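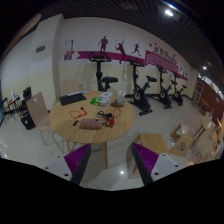
Fig. 1: Hand-held gripper at the round table, with the charger, cables and pink case.

So this is my half of the write-up (Finlay Ogilvie is doing the controller half, and his is much tidier). We were comparing two sets of fingers for the hand-held gripper: the ribbed purple ones, which bend round whatever they touch, and a stiff flat pair we called Drarklow after the folder they were saved in.

I'd wanted to stick to foam cubes, but Mhairi Kinnear talked us into chargers and cables and I'm so glad she did! Cubes are easy. A small block with a lead attached pulls back at you when you lift it, and the lead catches on everything. We did 52 grasps with each set, and I got quite fond of the purple ones by the end — even with the sore wrist.
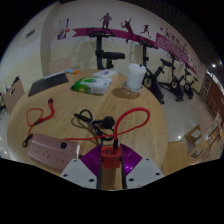 Fig. 2: Purple fingers on the red-orange charger block, cable looping up to the right.

The ribbed fingers dropped the block seven times and the flat ones 10. Not a huge gap, I know, but the flat pair also let it twist round much more (I stopped writing down the angles after a while, sorry, that's my fault). The wide lens was brilliant for keeping both fingertips in view, though judging depth from it is horrible and I misjudged the table edge over and over.

If we get the gripper back next term I'd like to try softer pads, and go in from the side as well. Finlay wants to log finger opening too, so his Dritix script needs a rewrite first.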